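Polák suturing assist, one year in: a review from the scrub side of the table

Posted 18 Oct 2025

I scrub at Pleddale, where we have had the Polák suturing module since last fall. The reviews I read before it arrived were all written by surgeons, who sit down for it. I stand, so consider this the other half.

The module is an add-on to the console system we already owned. The surgeon places the first stitch, draws the line to be closed, and the arms do the repeats while a foot stays on the pedal. Foot off, arms stop. The vendor calls this "shared autonomy." Our day shift calls it cruise control, and the surgeons have asked us not to say that in front of families.

The stitching is good. Spacing is even to a degree I find slightly insulting, having spent 7 years watching people I admire eyeball it. Wrist fatigue, the thing it was bought to fix, has gone from a daily topic to an occasional one, and the surgeons have filled the gap by discussing their mortgages.
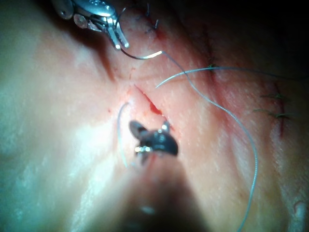
What changed for me is the loading. A person will take a needle that is a hair off in the jaws and correct for it without a word. The Polák wants its needle at the angle it wants, and if it doesn't get it, it posts error 1502 and waits. It can wait a lot longer than I can. In our first month I saw 1502 up to six times in a single case. These days I see it perhaps twice a week, mostly after lunch.

The job has also gotten quieter. I used to know what was coming by the surgeon's shoulders. Now I watch a progress bar, and the residents watch it too, which worries me more. Lertchai Thongdee, who runs our training, made them go back to closing by hand on practice pads every April and again in the fall. There was grumbling. Then we saw the April knots, and the grumbling stopped.

Two complaints for Polák. The chime for "thread low" is nearly the same as the chime for "thread out," and those are different afternoons. Also, the drape for the second arm was plainly designed by someone with three hands.

Drostadberg, our sister site, trialed the Zarine instead and likes its voice prompts. I have worked a shift with it. It says "thank you" after each needle, in the same tone every time, and by noon I missed being ignored.

Would I send ours back? No. I'd ask for a new chime and a stool.

Four stars out of five.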